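My Winter Hand Routine (Finally!)

November 27, 2024

Okay, so I've been promising this post since April, when my hands were lovely and soft and I had no reason to write it. Now the heat is on all day, the air in my apartment feels like a toaster, and my knuckles look like they belong to a much older lady who repairs boats. Time to talk about hands!

I spend a silly amount of time on my face and for years I gave my hands nothing. A squirt of whatever was by the sink, if that. 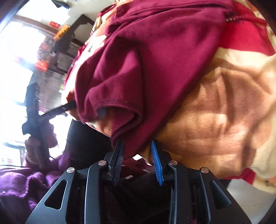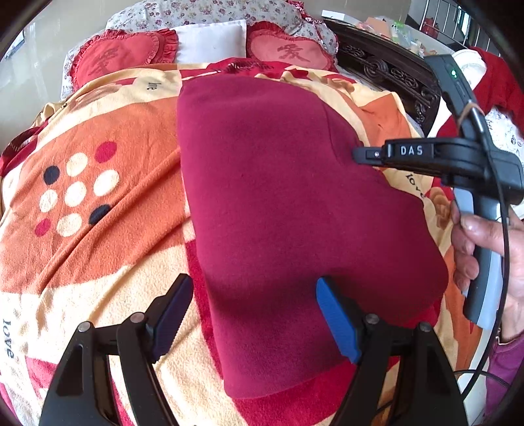

So what changed? Mostly my job. I moved to the front desk last winter and I wash my hands constantly (everyone sneezes on the clipboard, it's a whole thing), and by January the skin between my fingers had started to split. It stung every time I peeled an orange. I tried three fancy creams in a row and they all smelled amazing and did nothing by lunchtime.

The one that finally worked for me is the Soltico hand balm, the thick one in the flat tin. It's greasy. I won't pretend it isn't. You can't put it on and then open a door. But at bedtime, with cotton gloves over the top, it's wonderful, and I wake up with hands that feel like somebody else's. I leave the gloves on for 15 minutes if I can't stand sleeping in them, and that still helps a lot.

For daytime I use the Fluldale lotion, which sinks in fast enough that I can go straight back to typing. It has a light cucumber smell that fades pretty quickly. I keep one tube in my bag and one in my desk drawer, so that's 2 on the go at all times, and I still manage to lose them.

The other big switch was soap. My old one was a foaming thing that left my skin squeaky, and squeaky is bad! I get a plain unscented bar now, and I turn the water down from hot to warm. That part was hard. I love hot water in November. But the redness calmed down within a week, before I'd even finished the first tin of balm.

Once every couple of weeks I do a scrub with sugar and a little olive oil, nothing fancy, just what's in the kitchen. Go easy on it. I got carried away the first time and my hands were pink all evening.

Nails next. I gave up on gels after the last set peeled off and took a layer of nail with it. I just do cuticle oil and one coat of the Breketti ridge filler in the pale pink, and I file them short. My coworker Roland Marsden noticed (Roland!) and asked if I'd had them done, so I'm counting that as a win. He has since borrowed my lotion and not returned it.

I did try the Marchetti overnight hand masks too, the ones that come as little plastic mittens. They were $20 for the box, and they were fine, but I kept sliding my phone off the bed. I'd buy them again for a plane, maybe.

Next up I want to try a humidifier for the bedroom, so if you have one you like that doesn't gurgle all night, please leave me a comment. Mine sounds like a fish tank and I've had to unplug it.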